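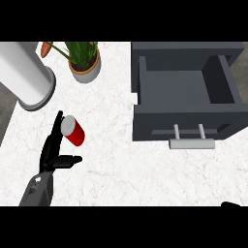 Kitchen countertop

A kitchen countertop (also counter, counter top, benchtop in Australia and New Zealand, worktop in Britain) is a raised, flat, level surface for preparing food. Usually sits on base cabinets. Can also rest on legs, brackets or a half wall. Most are fixed in place, though islands on casters exist and are counted as countertops by some writers and as furniture by others.

Contents
1 History
2 Height and depth
3 Materials
3.1 Natural stone
3.2 Engineered stone
3.3 Laminate
3.4 Wood
3.5 Metal, tile, concrete
4 Edges
5 Fabrication and installation
6 Care
7 Health concerns
8 See also

History

Before fitted kitchens people worked at a table. Table in the middle of the room, dry sink against the wall, hutch or dresser for storage. Height was whatever the table was. The freestanding baker's cabinet, popular in American homes in the early 20th century, had a pull-out shelf covered in zinc or porcelain enamel, and this is often given as the step between table and counter.

Continuous counters came in between the two world wars, along with standard cabinet sizes. Once cabinets were all the same height a single top could run across several of them. Linoleum was a common covering, with a metal strip at the front. Tile too, mainly in the western states.

After the Second World War plastic laminate took over. Cheap, bright, wiped clean. Stone stayed rare in ordinary homes until cutting and polishing got cheaper late in the century, then granite spread fast, first in expensive houses and later in rentals. Quartz-based tops followed.

Height and depth

In the United States the usual finished height is 36 inches. Depth is usually 25 inches, over a cabinet 24 inches deep, so the top sticks out an inch past the cabinet box. Bar counters are higher, 42 inches as a rule. Desk-height sections are lower and were fashionable for a while, mostly ended up holding mail.

The 36-inch figure suits a person of average height standing and chopping. It is too high for kneading dough for many people and too low for tall cooks at the sink. Lowered baking sections are one answer. Accessible kitchens use lower tops, with open knee space underneath, and some have motorized tops that go up and down.

Materials

Natural stone

Granite is the most common. Hard, resists scratches and hot pots, normally sealed because some types soak up oil. Dark granites are often not true granite at all but gabbro or a related rock. The trade uses the word for nearly anything hard that takes a polish.

Marble is softer and is made mostly of calcite, so acid eats it. Lemon juice, vinegar, tomato and wine leave dull spots called etches. Sealer does not stop etching, a point buyers often miss. Veins come from minerals and impurities, clay, iron oxides and so on, which were in the limestone before heat and pressure changed it. Bakers like marble for pastry as it stays cool to the touch. A honed (matte) finish hides etches better than a polished one.

Soapstone is soft but does not react with acids. Common in old school laboratories. Darkens with mineral oil. Slate and limestone are used less. Quartzite, a hard natural stone, is regularly confused with quartz, which in the trade means the engineered product.

Engineered stone

Crushed quartz held together with resin and pigment, pressed into slabs. Not porous, so no sealing. The resin is the weak point – a pan straight off the burner can scorch it, and strong sunlight may yellow some colors, so it is not much used outdoors. Patterns that copy marble are the biggest sellers in many showrooms. On early slabs the veins were only near the surface and stopped dead at the edge. Newer ones run the veining through the full thickness.

Solid surface is a different thing again: acrylic or polyester resin with a mineral filler. Scratches easily but sands out, and seams can be made almost invisible. Sinks can be molded in the same material and glued in from below.

Laminate

Layers of paper soaked in resin, pressed under heat, with a printed sheet on top, then glued to particleboard. Cheapest of the common choices. Water getting in at a seam or around the sink makes the core swell and this can't be repaired. Post-formed laminate is bent over the front edge and up the backsplash in one piece.

Wood

Usually maple, also walnut, beech, oak, cherry. Three ways to glue it up: face grain, edge grain, end grain. End grain is easiest on knives and costs the most. Needs oil, especially near the sink. Many kitchens use wood on the island only.

Metal, tile, concrete

Stainless steel is standard in restaurants. Noisy, shows fingerprints, lasts for decades. Copper and zinc change color with use. Ceramic tile takes heat well but the grout stains. Concrete is cast in molds at a shop or poured in place, and hairline cracks are normal and mostly harmless.

Edges

The front edge gets a profile. Common ones are eased, beveled, bullnose, half bullnose and ogee. A mitered edge joins a folded-down strip to the slab so the top looks thicker then it is. Waterfall edge – the top carries on down the side to the floor. Fancy profiles cost more per foot and chip more often at the thin parts.

Fabrication and installation

Stone tops are measured after the base cabinets are in. The fabricator makes a template, from strips of thin board or with a laser, then cuts the slab with a bridge saw or water jet. Sink and faucet holes are done in the shop where possible. Overhangs past a certain length need brackets. Seams are filled with tinted epoxy and are best kept away from the sink cutout, which is the weakest part of a slab and the usual place for breaks in transit.

Slabs travel upright, never flat. Cabinets have to be level first, shims are used where they arent.

Care

Mild dish soap and water for almost everything. No vinegar on marble or limestone. No bleach on wood or on some engineered tops. Trivets are recommended even on granite, since sudden heat in one spot can crack any slab that has a hidden flaw.

Health concerns

Dry cutting of stone, above all engineered stone with its high silica content, gives off fine dust that causes silicosis. The disease is permanent and can kill. Wet cutting, exhaust ventilation and respirators lower the exposure. The risk is to workers in the shop. A finished top in a kitchen gives off no dust in normal use.

See also

Backsplash
Butcher block
Kitchen cabinet
Kitchen work triangle
Terrazzo

Page last edited 13/06/2018 by Duyên Lương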